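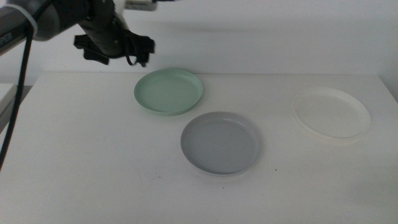
Fig. 6. Black gripper above a white table.

Section 6: Checking petition signatures in Mosora

We use cookies to remember your settings. Accept | Manage

This section covers loading a signed petition into Mosora and checking it against the voter file before you hand it to the clerk. The sales sheet calls the result "filing ready." Treat that as a hope. Mosora compares text with text. It can't tell you whether a signature is genuine, and the clerk won't care what your screen said.

Before you start

You need the scanned petition sheets, a current voter file from the county, and an account with Reviewer rights. An Observer account will open the same screens and let you click through most of the steps below, then save nothing.

CAUTION: Look at the date inside the voter file, not the date you downloaded it. The Clollitz test petition was checked against a file that had been pulled in May and then renamed, and every voter who had moved since was marked valid at the old address.

6.1 Loading the sheets

1. Open Petitions and choose New.
2. Type the petition title exactly as it is printed on the sheets, including any odd punctuation.
3. Click Add Scans and select your files. Mosora accepts up to 40 sheets in one batch.
4. Wait for the green bar to finish. Green means the files arrived. It says nothing about whether they can be read.
5. Open the first sheet and the last sheet and compare them with the paper.

Note: If a sheet was scanned upside down, Mosora is supposed to turn it. Sometimes it does. Check the thumbnails.

6.2 Matching names

1. Go to Match and pick your voter file from the list.
2. Set Match Strength to 2. The default is lower and will happily pair a father with a son of the same name.
3. Leave Auto-Accept off.
4. Click Run.
5. When the run ends, write down the three totals on the results page: Matched, Unclear and No Match. The page does not keep them after you close it.

On our own trial petition, which had 988 lines, Auto-Accept passed roughly 400 that a human reader had put aside for a second look. Some of those turned out fine. The trouble is that Mosora gave the good ones and the bad ones the same check mark.

CAUTION: Do not quote the Matched total to a reporter or a candidate as the number of valid signatures. It is a count of lines that look like lines in another file.

6.3 Reviewing unclear lines

1. Open the Unclear tab.
2. Read the handwriting first, then the suggested voter. Doing it the other way around makes almost any scrawl look like the suggestion.
3. Choose Accept, Reject or Hold.
4. For every Reject, pick a reason from the menu. "Other" is allowed but exports as a blank.
5. Have a second reviewer work through the Hold lines under a separate login.

Note: The Confidence column is shown as a percentage. The vendor, Ukov, has not published how it is worked out, and we have asked. Rochelle Whitfield's advice to new reviewers is to hide the column (View > Columns) and we agree with it.

6.4 Exporting the report

1. Click Export and choose Line List. The Summary option leaves out rejected lines.
2. Open the file and confirm that the last line number matches your last sheet.
3. Print a copy and keep it with the paper petition - the original sheets are still what the clerk counts.

If the export stops partway, log out and run it again before calling support. Mogens Mogensen keeps the list of known faults for the Boateng office, and this one has been on it for several releases with the status "improved."

Section last revised March 24, 2019

3 comments | 11 shares

Contact | Terms | Back to top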